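Qui sommes-nous

Undby aide les particuliers à remettre de l'ordre chez eux, une table, une armoire ou un placard à la fois. Nous intervenons à domicile, dans des appartements et des maisons occupés, le plus souvent avant un déménagement, après une succession ou quand la pharmacie familiale a fini par s'étaler dans trois pièces.

L'entreprise a été fondée par Suha Daher et Nizar Sayegh. Suha a travaillé onze ans en officine comme préparatrice, Nizar vient du garde-meuble. Leur premier local était une ancienne cordonnerie prêtée par un cousin. Nous occupons depuis un rez-de-chaussée de 84 mètres carrés, avec un bureau, une réserve pour les paniers et les cartons, et une salle où se tiennent les ateliers.

Ce que nous faisons

Le tri des petites choses représente la plus grande part de notre activité : médicaments, produits d'entretien, papiers, mercerie, outils de cuisine. Les gros meubles sont confiés à des déménageurs.

Une séance dure trois heures. Nous demandons une table dégagée, ou au moins une nappe que l'on puisse étendre quelque part. Tout ce qui sort des tiroirs y est posé, puis repris pièce par pièce avec la personne qui habite les lieux. Nous ne jetons rien sans son accord. Les boîtes de médicaments sont ouvertes, la date de péremption est lue à voix haute et notée, la notice est remise dans sa boîte. Les emballages en langue étrangère sont fréquents chez nos clients. Quand personne sur place ne peut les lire, nous les mettons de côté et la famille les montre à son pharmacien.

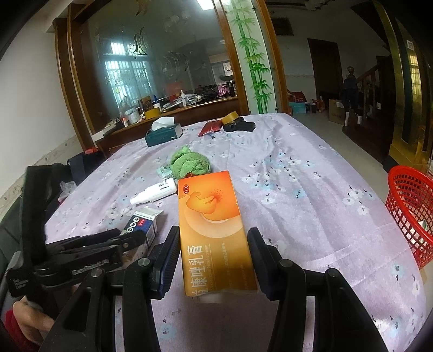

Tri sur nappe fleurie : une crème en boîte orange, un flacon pulvérisateur, des mouchoirs et un rouleau d'adhésif d'emballage.

Nous ne donnons aucun avis médical. Un produit périmé ou sans notice part dans un sac à part, que le client rapporte en pharmacie. Ce qui reste est rangé par usage – la peau, le rhume, les pansements – dans des paniers ou des boîtes que la maison possède déjà. Nous n'en vendons pas. Ceux que nous prêtons portent une étiquette Undby et nous reviennent à la fin du mois.

L'équipe

Suha Daher reçoit les demandes et fait la première visite, qui est gratuite. Nizar Sayegh s'occupe des plannings et des départs de cartons. Barbara Górecki anime les ateliers collectifs et a rédigé notre livret « Ranger la pharmacie de la maison », tiré à 2 000 exemplaires et remis à chaque client. Omar Fakhoury nous a rejoints en septembre pour les logements en cours de déménagement ; il parle arabe et anglais.

Les séances de l'année

Depuis janvier, nous avons mené 127 séances à domicile. Les ateliers collectifs se tiennent au local, par groupes de six au plus. Il est possible d'y apporter un carton de chez soi, à condition qu'une personne seule puisse le porter.

Zone et tarifs

Nous nous déplaçons dans la ville et les communes voisines desservies par le bus. Au-delà, un supplément de trajet est indiqué sur le devis. Le tarif est le même en appartement et en maison. Une séance annulée la veille avant midi n'est pas facturée.

Nous contacter

Le formulaire de contact est relevé chaque matin. Précisez l'étage, la présence d'un ascenseur et les pièces concernées. Une photo du placard ouvert suffit pour un premier devis.

Page mise à jour le 2020-10-30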